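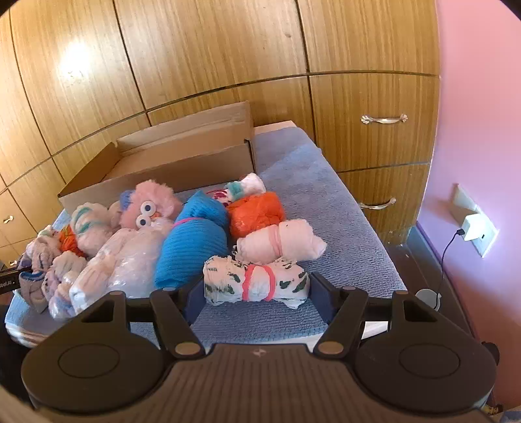 Ticket: Labels stop part-way through a batch
Opened by: Catarina Quintela, Rarnero
Handled by: Jozef Wouters, Semgate support
Product: Louro label printer, order labels sent from Zinance
Status: Closed, fix confirmed by customer

Reported problem

Catarina Quintela, 08:52
The label printer stops in the middle of a batch. I send the orders over from Zinance as usual, it prints a good number of labels, then it stops and the light on the front goes from green to slow orange. There's no message on the laptop. The queue says "printing" and stays like that until I cancel it. If I turn the printer off and on again it starts from the first label, so I end up with two labels for half of the orders and have to sort through them by hand. It began in May. Nothing was changed that I know of.

I have already done the following:
Changed the roll.
Cleaned the print head with the pen that came with it.
Restarted the laptop.
Taken the printer off the list of devices and added it again.

None of that made a difference. Small batches are fine, which is why I didn't report it sooner.

First reply

Jozef Wouters, 09:20
Thank you, that is a clear description. Slow orange on this model means it is waiting for data, so I don't think it is the roll or the head. A paper fault would be fast orange. Please could you tell me:

How is the printer connected, by cable or by Wi-Fi?
Does it stop at the same label each time?
What is the firmware version? Hold the feed button until it prints a settings slip. It is on the third line.

Catarina Quintela, 09:48
It is on Wi-Fi. The cable is in a drawer somewhere. I ran the same batch again and it stopped after 34 labels. Yesterday I think it was a bit later than that but I didn't write it down. The slip says firmware 2.1.

Jozef Wouters, 10:05
Version 2.1 is the old one, but let's leave it alone for the moment. If we update now and it gets better we won't know whether it was the update or something else. Please print 100 test labels from the printer's own menu, with the laptop closed. The menu is under Service, then Test pattern, then Repeat. It uses up labels, so put the end of an old roll in if you have one.

Test 1: printer on its own

Catarina Quintela, 10:31
All 100 came out. The light was green all the way through.

Jozef Wouters, 10:36
Good. The printer itself is working and so is the power supply. The fault is in what reaches it.

Test 2: printing by cable

I asked Catarina to find the USB cable and run the same Zinance batch with Wi-Fi switched off on the printer. It has to be switched off on the printer itself. If both connections are live the Louro will take whichever answers first, and the test tells you nothing.

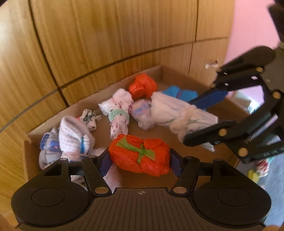 The cable was found before lunch. The batch went through to the end without stopping, and so did a second one straight after. I also asked for a PDF of the labels to be saved out of Zinance and printed from the laptop over Wi-Fi, to leave the Zinance print queue out of it. That one did stop. So Zinance is cleared as well, and we are left with the wireless link between the laptop and the printer.

Catarina asked at this point if she could simply stay on the cable. She can, and I told her so, but the laptop has to stand next to the printer and she normally works with it on the other side of the room.

Test 3: signal

Catarina Quintela, 13:15
I did the signal test from the menu. It says "fair" where the printer is now. I held it up near the door and it said "good". The router is in the hall and has not been moved. The printer has, now that I think of it. It used to be on the window sill and I put it on the shelf when the weather got warm, as the labels were curling in the sun. That would have been in May.

Jozef Wouters, 13:22
That fits very well. Could you tell me what stands between the shelf and the hall?
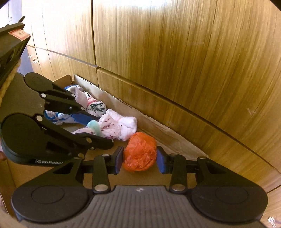 A signal reading of "fair" is enough for a short job and often not for a long one. The printer has little memory of its own and asks for more data every few labels, and each request has to get through. Furniture plays a part in this, more so when it is full. There is a large wooden cabinet in the room with an open cardboard box on the floor in front of it, and Catarina confirmed that the cabinet stands on the line between the shelf and the router. Wood alone takes off only a little. She says this one is packed with paper stock, and dense paper takes off a good deal more.

I suggested moving the printer before moving anything heavy. She didn't want it back on the sill, so we agreed on the small table by the door.

Changes made

14:05 - Printer moved to the table by the door. Signal test now reads "good".
14:20 - Wi-Fi switched back on at the printer, USB cable unplugged.
14:30 - Old print queue deleted on the laptop. There were five stuck jobs in it, which explains some of the double labels.
14:40 - Time-out in the printer settings raised to 3000 milliseconds. This gives it longer to wait before it drops a job.
14:55 - Full batch sent from Zinance. Finished without a stop.

The firmware was left as it was. I have sent the update instructions separately. It takes roughly a quarter of an hour and the printer must not be switched off while it runs, so it is best done at the end of a working day.

Customer confirmation

Catarina Quintela, 16:48
I have run three more batches this afternoon and they all finished. No orange light. I'll do the update when it is quiet. One question - when a job does stop, is there a way to carry on from the label it got to? Starting again from the first one was the worst part of it.

Jozef Wouters, 17:02
Yes. In Zinance, open the batch, choose Print range and type in the number of the first label you are missing. Cancel the old job first or it will print as well. I'm closing the ticket now. If the light goes slow orange again, reply to this message and it will reopen with the whole history attached.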